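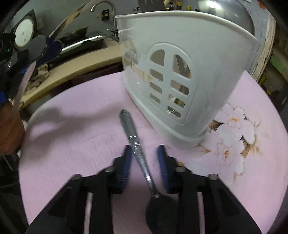
A spoon on the pink flowered table.

Soup Saturdays are back at Tosden

If you have walked past the old reading room at Tosden lately and smelt onions, you will have guessed already. The soup lunches are back! We stopped in February when the boiler gave up, and I must say I missed them more than I expected to, even the washing up (well, most of the washing up). The first lunch of the new run is on Saturday, June 6, 2026, with doors open from noon, and after that we carry on every other week until the schools go back.

For anyone who hasn't been before, it is a very simple sort of lunch. There are always two soups, one of them without meat, plus bread, butter, and something sweet if somebody has been baking. You pay what you like into the blue tin by the door. You sit wherever there is a chair, and by the second bowl you generally know a good deal about your neighbour's tomatoes, or knees, or grandchildren. We can seat 40 if people don't mind elbows, and 30 in comfort.

Now, the soups. We are opening with leek and potato, which was asked for more than anything else on the slips you filled in last winter, and a carrot and lentil one with plenty of cumin. The leeks are coming from the allotments on Bedoya Lane, where they have had a funny old spring, with everything either three weeks early or sulking. The bread is from Lomamitz as before, the seeded loaf and the plain white, and they have very kindly let us keep last year's price. Do please say thank you if you are in the shop. They start those loaves at an hour when I am still fast asleep.

Several of you wanted the leek and potato written down, so I will do my best, although it has never been made the same way twice. For a family pan you want 2 large leeks, washed very well between the layers, an onion, and three middling potatoes. Cook the leeks and onion gently in butter with the lid on until they are properly soft, and give them longer than you think, a good quarter of an hour. Then in go the potatoes, peeled and cut small, and 1000 ml of stock. Simmer until the potato falls apart when you press it. I like to mash mine roughly in the pan so there are still some lumps, but there is a strong smooth-soup party in the kitchen and they usually win. Pepper at the end, a splash of milk, and go easy on the salt if your stock came from a cube.

It freezes nicely too, only leave the milk out until you warm it up again.

A few bits and pieces while I have you. We are short of large lidded pans, so if you have one at the back of a cupboard that you could lend for the summer, put your name on the bottom with tape and bring it along. Tea towels are always welcome, however old. The Flidia bus has changed its stop while the road is being dug up, and now sets down by the chapel, which leaves a slightly longer walk but a flat one. If that is too far for you, ring the office before Friday dinner time and we will find you a lift.

And if you would like to cook, please do! You needn't have fed a crowd before. You will be put next to someone who has, handed a peeler, and given the first bowl out of the pan. Kitchen starts at half past nine, with tea. The sign-up sheet is on the noticeboard in the porch, and the August dates have hardly any names against them yet.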